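Journal > Practice > Quiet mornings

Sitting without asking for anything

2025-09-08

I stopped making requests in my morning prayer at the start of the summer. I still pray for people in the evening, with the list, the way I always have. The mornings are for sitting.

The idea came from Benedetta Galli, who led the retreat I went to at Retamal last October. She had us sit for 12 minutes before breakfast with no words at all, and I disliked it. My mind went straight to the car, my sister's surgery and whether I had locked the back door. When I told her, she said to let the thoughts come and then go back to breathing. I had hoped for more than that.

At home I dropped it for months. Then in June I had a bad few weeks and noticed that my prayers had turned into a kind of complaint form. I would finish and feel more wound up than when I started. So I tried the 12 minutes again, in the chair by the window, with the phone in the kitchen.

I'm up to 16 minutes now. Some mornings it is just a person in a chair thinking about groceries. Other mornings, maybe one in 4, something settles and I stop wanting the time to be over. I don't know what to call that. Benedetta calls it consent. My grandmother would have called it minding your manners in front of God.

I have read a few things along the way. The Lundis booklet on silence is short and good. I gave up on the longer one from Skorkidell, which has a lot of steps in it — I kept losing my place and going back to check whether I was doing it right.

A reader wrote to ask if I feel guilty about not asking for help in the mornings. I did at first. I was raised to bring everything to God by name, and leaving things unsaid felt like leaving them undone. It has worn off. The evening list is still there, and it's as long as ever.
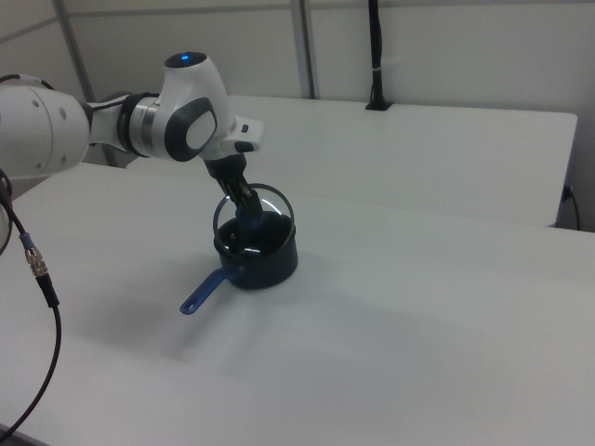

I'm going back to Retamal this October, same week as last year, and I'd like to be at 20 minutes by then. If I'm not, I'll sit for 16.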